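Play corner check, Grurden Craft Room, Thursday before opening

I did this one with my coffee in the other hand, so forgive the handwriting if you're reading the paper copy. Same list as March, with my comments after each line.

Door and walkway: OK. The mat from Udurum still curls up on the left side, so I taped it again (third time!). Please don't vacuum the tape off.

Outlets and cords: OK. All covers on. I moved the extension cord behind the shelf and zip-tied it.

Smoke alarm: OK. Pressed the button, it screamed, I screamed.

Fire extinguisher: OK. Needle in the green, tag signed. Tag number ends in 1089 if the office asks.

Paint shelf: NEEDS WORK. Two jars without lids, and one bottle of the Zenance cleaner sitting down at kid height. I put it up top, and that's where it lives from now on.

Shelf load: OK. The label says 85 pounds and we're way under, even with all that clay.

First aid box: NEEDS WORK. Lots of gauze, hardly any small bandages. I've asked for a box of 30.

Wallpapered corner, walls: OK. I ran my hand along all three sides looking for lifted seams and sharp bits, and I still love those roses and blue bows. The metal posts in the corners don't wobble. I pushed pretty hard.

Wallpapered corner, floor: OK. Gray marble look, no chips I could feel. Wipe it, don't soak it.

Little whiteboard and easel: OK, with a note. It stands against the back wall with RED on it in blue marker, which I find hilarious and am leaving alone. No splinters on the easel. Keep it at the back so it doesn't get knocked over.

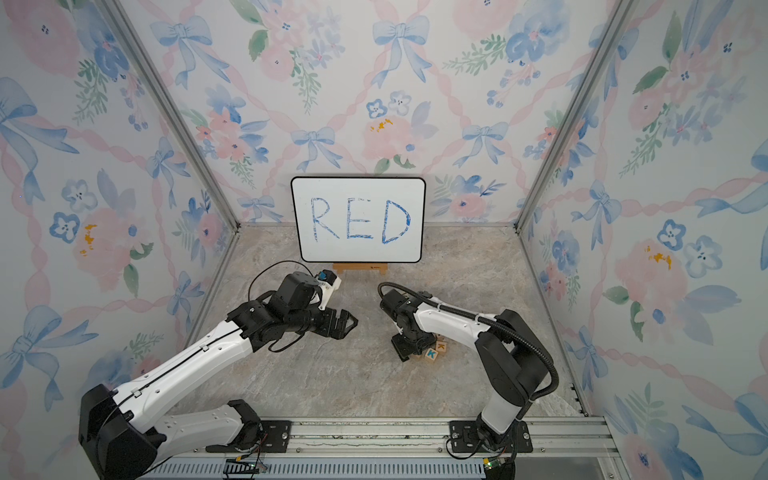
Saturnino Pastor wrote underneath: I'd add the marker caps to this list. They're small enough to swallow, and I found one under the radiator last week. Also, can we check the wallpaper seams down low as well as at hand height?

Yes to both! Caps are on the sheet now, and I got down on my knees and did the low seams too. All flat.

Still open: jar lids, bandages, and a proper fix for that mat. Sumampouw has the lids on order, and I'll do the bandages myself.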